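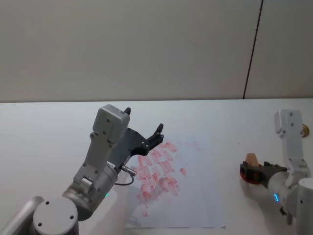 White tabletop, pale gray wall, sheet of paper.

Okay, Boltmont softball thread. We beat Mercado 11 to 2 last night and I'm still hoarse!

Anathi Modise threw 57 strikes — I kept the book, so I know — and she's only 17. Her changeup was just mean.

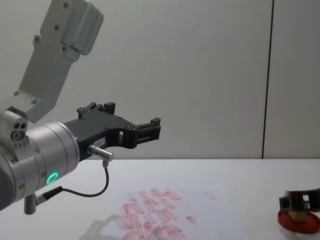 Biggest worry going into the Tendusa game is our infield. Two errors in the first inning again, and both on easy grounders. My scorebook page is dotted all over with little marks, kind of like the screw heads on that metal arm, and most of them are from the first.

Anyway, bus leaves from the Nimis lot. Bring sunscreen and snacks, I'm out of both.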